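Last updated: October

The Elephant Shop

Virgil Matei wanted the walls plain, but Nabila had found the elephant panels for 10 dollars at the Gilbridge market, and she had already cut them to size. So the cell got elephants.

They built it in the back of the garage, in the evenings, when the street was quiet. Nabila did the wiring. Virgil did the frame and complained about the screws. On the rail they put two arms, and the machine was named Castillo, after the street.

The plan was simple. Castillo must stock a shelf like a shop boy. They gave him a mint-green shelf and bags of pasta, and they waited to see what he would do with them.

"He is slow," said Virgil.

"He is careful," said Nabila. "You were also slow with the screws."

The right arm went down over the packages on the floor and stopped there, its black fingers open in Virgil's mind like the hand of his grandfather choosing a fish. The other arm stayed near the shelf.

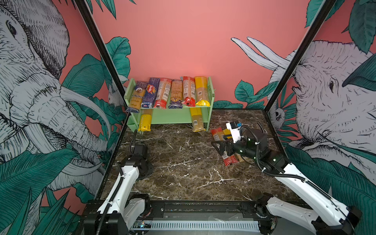 The Night Test

At 3 in the morning Virgil woke and saw light under the garage door. Nabila was sitting on a paint can with her laptop, her coat over her pajamas.

"I changed one line," she said. "Only one."

"Which one?"

"He was closing too early. Now he waits."

Virgil brought the other paint can and sat down. The right arm moved, and a bag of spaghetti came up from the floor — a little crooked, but it came up. He did not say anything about the walls.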